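**Learning to pick number cards in simulation: final report**

Group: Jolien Leemans, Bart Verbruggen, Qiuyue Luo
Supervisor: Usha Pinto
Submitted 21 November 2021

## 1. What we set out to do

Our project asked whether a policy trained only on simulated demonstrations could pick flat number cards off a mat with a two-fingered gripper, and whether adding a second camera was worth the extra training time. The cards come from a maths activity for young children. They are thin, they can end up on top of each other, and they are hard for a parallel grasp because there is very little edge to hold.

We used the Tidier simulator with the Naidu task set, which already had a mat and card models. Godelieve Van Beek wrote the first version of the card physics last year and we kept most of her settings. We changed the friction between card and mat, as the old value let cards slide away as soon as a finger touched them.

## 2. Data

We recorded 1839 demonstrations by teleoperation over October. Bart and Qiuyue did most of the driving. Card positions and angles were randomised at the start of each run, and so was the lighting. The arm always started from the same joint position, which in hindsight was a mistake (see section 4).

Each run was saved with two views: a wide fisheye view from the wrist and a fixed view over the mat. We kept failed grasps in the raw data but filtered them out before training.

## 3. Method

The policy is a behaviour cloning network that takes images and joint angles and predicts the next 20 arm positions. We trained three versions:

- wrist view only
- fixed view only
- both views, joined after the image encoder

All three had the same learning rate and the same number of steps. Training ran on the shared machine in the Vulham lab. Each version was then tested on 50 new layouts. A trial counted as a success if the named card was lifted clear of the mat and held for 4 seconds. Picking up the wrong card was a failure, even if the grasp was clean.

## 4. Results

The version with both views did best. The fixed-view policy came second, which surprised us -- we had expected the wrist view to matter more for a task that depends on finger placement. When we went through the failures, the wrist-only policy could usually grasp whatever it reached, but it often went to the wrong card. In the fisheye view the fingers can cover part of a card during the approach, and the printed numeral is sometimes the part that gets covered.

The fixed-view policy had the opposite problem. It moved towards the right card and then closed the fingers too high. Jolien tried a larger image size for this version and it helped a little, but training took twice as long and we went back to the original size.

Stacked cards were the worst case for every version. The filtered data had few good grasps on stacks, so the policies had little to copy. All three policies also did poorly when we moved the arm's starting position, and the both-views version lost most of its advantage there.

We compared our numbers against the Kunorness baseline but have left them out of this report. That baseline was tested with thicker cards and the comparison wasn't fair to either side.
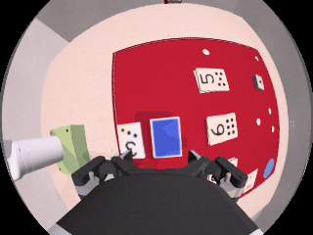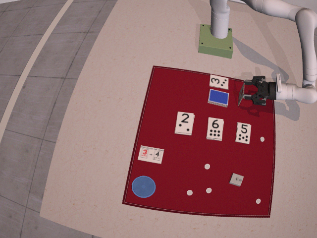 *Figure 1. Wrist view (first) and fixed view (second) of the card task in simulation.*

## 5. Next steps

The starting position should be randomised, and we would record a separate set of demonstrations for stacked cards. Usha has suggested dropping the fisheye correction step from our loader, as the network seems to learn fine from the uncorrected images. We haven't tested that properly yet. The training scripts and the list of test layouts are in the group folder, under the project name.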